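Thu 22 September. Back on the old desktop towers today, so a few notes as I go. 1/

Side panel off first, tower flat on its side on the bench. I used to work on them standing up and kept losing screws down behind the drive cage. 2/

About screws. Case screws go in one tub and hex-socket ones in another. I mixed them last April and spent a whole evening picking them apart again. 3/

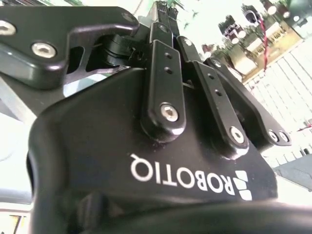
Hex-socket screws, silver on black.

If the socket head is shiny and clean, the key should sit right down in it. If it rocks, stop and get the next size. My Haslam keys are worn at the ends and I should have replaced them by now. 4/

Inside the tower, look before you pull anything. Note where each cable runs. Guðlaug Þórarinsdóttir draws hers on the back of an envelope and I've started doing the same — quicker than scrolling through my phone with dusty hands. 5/

The CPU socket is the bit I'm fussy about. Metal retention frame stays shut unless there's a chip going in or coming out. 6/
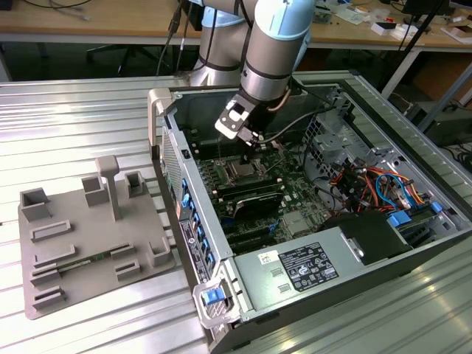
Same goes for memory: clips open at both ends, lift straight, no wiggling. The power supply I leave until last, and I don't open it at all. 7/

Coloured wires near the drive cage get a loose tie to keep them off the board. Nothing tight, you want to be able to move them later. 8/

Parts list is up to 259 lines now. Two entries say "bracket?" and I have no idea what I meant. Will sort those out before I start on the next tower. 9/9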